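Work Surfaces at Kolev Street

Hugo Picard and Solène Bodin have been refitting the back workshop since February. The gallery covers the benches and their coverings, with notes for anyone doing up a similar room. Page updated 18 September 2021.

We wanted a dark, matt finish for the main surface, as the old white top was tiring to look at under the lamps.

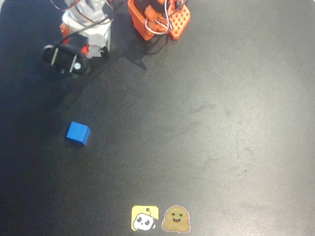 Grey-black shows smudges and scuffs more than we expected, mostly where the light falls. Solène wipes it down with a damp cloth and leaves the deeper marks alone. The offcuts went to the Jundton store, 13 pieces in all, and are free to collect. Ask Hugo for sizes before you travel.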